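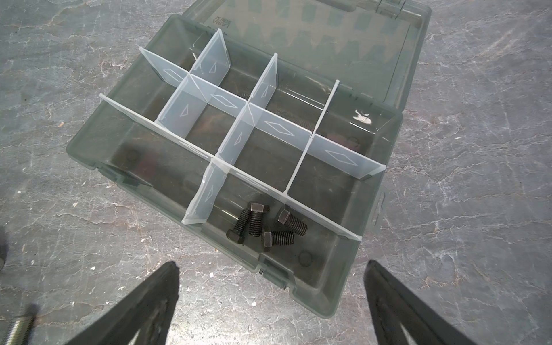 Parts library opens in Drornness with 217 boxes to lend

Drornness, February 11, 2018

A lending library for small hardware has opened in the back half of the old Daher feed store in Drornness, giving residents a place to borrow organizer boxes and buy screws, washers and bolts in small amounts.

The Drodeck Parts Library has 217 organizer boxes on its shelves. All are plastic with hinged lids and removable dividers, so a borrower can set up the compartments to fit the job. Boxes go out for two weeks and can be renewed once. There is no charge to residents with a Drornness address. Others pay a $2 deposit, returned when the box comes back with its dividers.

Most of the hardware came from Hamex, a fastener shop on the same street that closed last fall. The library took over 4000 loose pieces from the shop's counter drawers, along with two steel cabinets and a scale. Sorting took up most of the winter and is not finished. Metric bolts and wood screws are ready. Picture hooks, cotter pins and electrical connectors are still in buckets and will be put out as they are sorted.

Borrowers can take a box with the dividers already in place or rearrange them at the long bench by the door. The panels slot into one another, and a row can be left long for items such as drill bits or split into short sections for nuts and washers. The library asks that boxes be carried flat, as small washers can work their way under a divider when a box is stood on end.

Spare dividers are kept in a drawer at the desk. Anyone who has lost one can ask for a replacement at 25 cents. Cracked lids should be reported on return, and there is no fine for them.

The room was cleared in February. The old feed bins were removed and the concrete floor was swept and left bare. Heating is limited to the front area, and visitors who plan to sort for an hour or more may want a coat.

The town paid $2000 toward shelving and lights. Rent is covered through the end of the year by the Daher building's owners, and the library expects to ask for a small yearly fee after that. The amount has not been set.

Donations of organizer boxes are welcome if the lid still closes. Mixed jars of screws are also accepted, but paint, glue and anything with a blade are not.

The library is open weekday evenings from 5 to 8. Parking is behind the building, and the entrance is the green door on the alley side.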